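May, evening

I came home from Larnstead with the 2 o'clock bus and I was tired, but I wanted to begin with the table before dinner. For three weeks I have put everything on it. Letters, the charger, receipts, a bag of buttons, the small screwdriver which I always look for in other places. My sister Ketsara Chuensuk said on the telephone that a table is not a cupboard. She is right, but she has a bigger flat than me.

So I took all things away and put them on the bed, and I washed the white top with warm water and a little soap. There was a brown ring from a tea cup near the window side and I had to rub it very long. Then it was clean and I felt already better, even though the bed looked terrible.

The clear box I bought in Fludbridge last month, in the shop behind the station. I was not sure about it, because with a box you can see through, you must be tidy also inside. The one from Lunde was cheaper and grey, and it would hide everything. But I know myself. If I can't see a thing, I buy it again. I have found four pairs of nail scissors in this flat.

I wiped the box with a dry cloth, and after that with the cloth for my glasses, as the first one left small hairs on it. I tried it first at the back against the wall, then nearer to the corner. I don't know yet what will live in it. Maybe the letters from the Skallbridge office, I have there a number, 436, and I must say it each time I call them. Maybe only the sewing things.

For dinner I ate rice with egg, standing in the kitchen, so I would not put a plate on the clean table. Tomorrow I must do the bed pile. At least the receipts, they are 20 or more and most of them I can throw away. Tonight I will move the pile to the chair and sleep.

Ketsara wants to know if it looks nice now. I wrote to her that she can come and see it when the chair is also free.
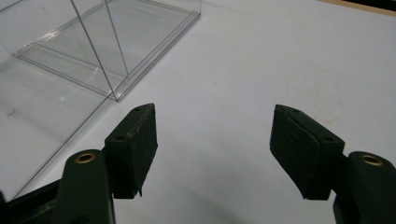
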